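We rewrote the rule sheet for our two-arm tabletop cells in December and a few people asked to see it. I'll go through it in this thread. It has 13 rules. Some are boring, so I'll skip those or group them.

Background first. The old sheet came from the Tradell site and was written for one arm in a closed cell. It assumed there was one thing moving and that the thing it held was a block or a box. Our cells have two arms that share a floor, and the objects are ordinary household stuff, including knives and forks.

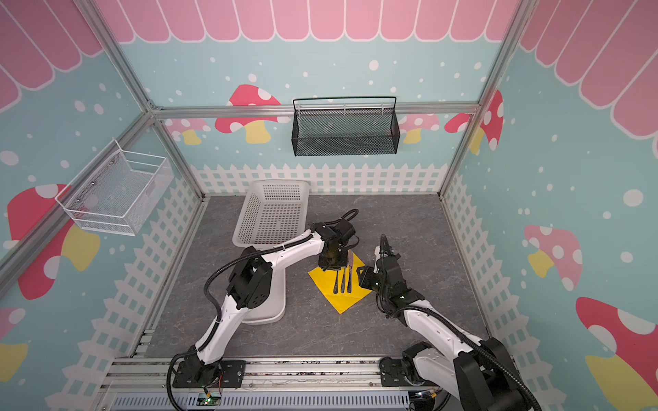

The first rule is about who owns what. Before a run starts, each object is assigned to an arm, in writing, on the run card. If an object has to change hands, the card says where the handover takes place. An arm doesn't go for an object that belongs to the other one, even if it could reach it more easily.

People pushed back on that one. The Bragança team said it slows down setup, and it does. It takes 30 seconds or so to fill in the card. I think that's a fair price. When something goes wrong you have a card to compare the log against, and before this we had people arguing from memory.

Rule two is speed. With any metal utensil in the cell we cap the gripper at 200 mm per second. That applies to both arms, including the one holding nothing. The old sheet only slowed down the arm with the object, and an empty gripper can still knock a knife.

That number is ours. It came from our own stops and our own arms, so please don't copy it. Do your own risk assessment and measure your own stopping distance. I've seen speed caps passed from lab to lab until no one could say where they came from.

Rule three: soft items count as obstructions. Cloth, sponge, paper, anything that hangs. A cloth in the gripper changes shape every time the wrist turns and it can cover the one thing you need the camera to see. If a soft item is held, the operator keeps the fixed view up along with the wrist view and doesn't release on the wrist view alone.

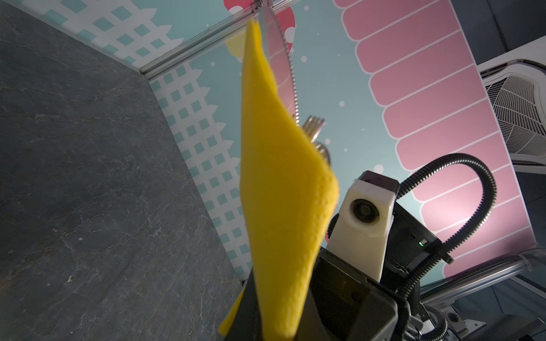

Wrist view with the yellow cloth held. Serrated knife just right of it, fork partly behind its edge.

Rule four follows from that. If there's a blade anywhere in the cell, no person's hand goes in while either arm is powered. It doesn't matter that the arms are small, or that the knife is a table knife. Stop, power off, wait for the lights you're supposed to wait for, then reach in.

I know how dull that reads. It's also the rule that gets broken most. Something tips over, the fix is two inches of movement, and the hand is in there before the person has thought about it. We now keep a long plastic reacher at every cell, and using it still requires a full stop.

Rule five is about cables. Each wrist cable gets checked through the full range of motion before the first run of the shift. You're looking for a loop that can catch on a container rim or on the other arm. If you have to push a loop out of the way with your fingers, it's routed wrong. Retie it and start the check over.

Rule six: containers have a listed position and a tolerance. We used to write "basket left, tray front" and that was the whole entry. Two people would read it and set up two different cells. Now the card has a sketch. If a container is meant to lean or sit at an angle, the sketch shows that too, so no one "corrects" it.

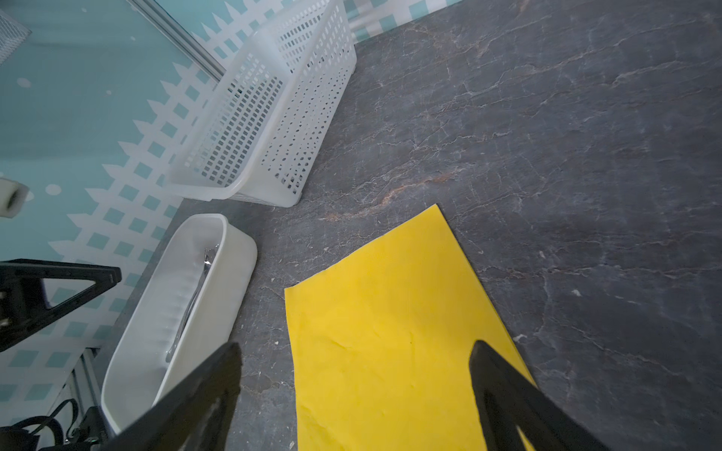 Fingers open on either side of the cloth. Cutlery goes in the solid white tray.

Rule seven is the one I'd keep if I could only keep one. Before closing on anything that lies flat, the arm pauses with its fingers open. The operator confirms what's between them, then the close command goes out. Flat objects are where we scraped the floor, bent a finger and once drove a fork under a mat.

Zornico, who service our arms, asked for that pause to be logged as its own event. Good request. A pause that isn't in the log gets shorter and shorter until it's gone. With a timestamp on it you can check, and we do, on a sample of runs every month.

Rules eight and nine are housekeeping. Floor wiped between sessions, debris noted if there is any, loose electronics fixed down or taken out. Wall graphics stay the same through a whole series. If you change the walls, the series number changes. I don't have much to add to those.

Rule ten covers two arms working at the same time. They can, but only over separate zones, and the zones are drawn on the card. If the task needs both in one zone, one arm moves and the other holds still. "Holds still" means a commanded hold. An arm that just happens to have no command waiting is not holding. 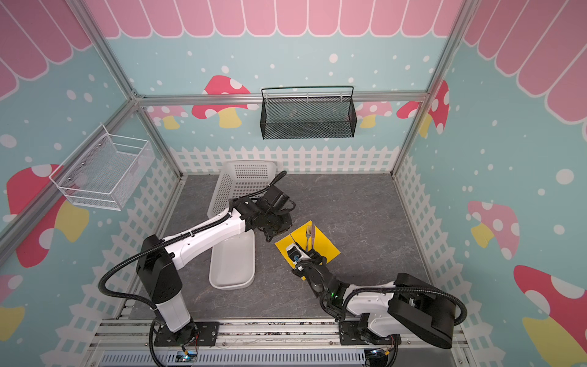

Zones need to be based on objects more than on floor area, in my opinion. We tried a painted center line first and dropped it, as the arms crossed it for good reasons all the time. In a setup like the one in the photo, the left arm's gripper is at the rim of the basket and the right one is down on the yellow mat by the knife and fork, so the basket goes on the card as the left zone and the mat as the right zone. An operator can check that in one look.

Rules eleven and twelve are about stopping. Anyone in the room can call a stop, no reason required at the time. The reason gets written down afterward. And a restart always begins from a parked pose, never from wherever the arms ended up. We lost some runs to that in the first week and I'd still do it again.

Rule thirteen is that the sheet gets reviewed every 40 sessions, or after any contact between arms, whichever comes first. The review is done at the cell with the sheet in hand. If a rule can't be followed as written, the rule gets fixed that same day or the work stops until it is.

Someone asked how this lines up with the published robot safety standards. It sits under them. The standards and your own risk assessment come first - a rule sheet is for the daily stuff they leave to you. If the two disagree, the sheet is wrong.

Also asked: do we use a template? The run card started as a Plimberg form and we cut most of it. What's left fits on one side of a page: objects, owner, zones, container sketch, speed cap, initials. I'd be careful about adding fields. Ours once went to two pages and people stopped reading the second one.

One thing I haven't settled is what to do with bent utensils. Right now they go in a separate bin and get replaced. If your lab has a written limit for how bent is too bent, I'd like to read it.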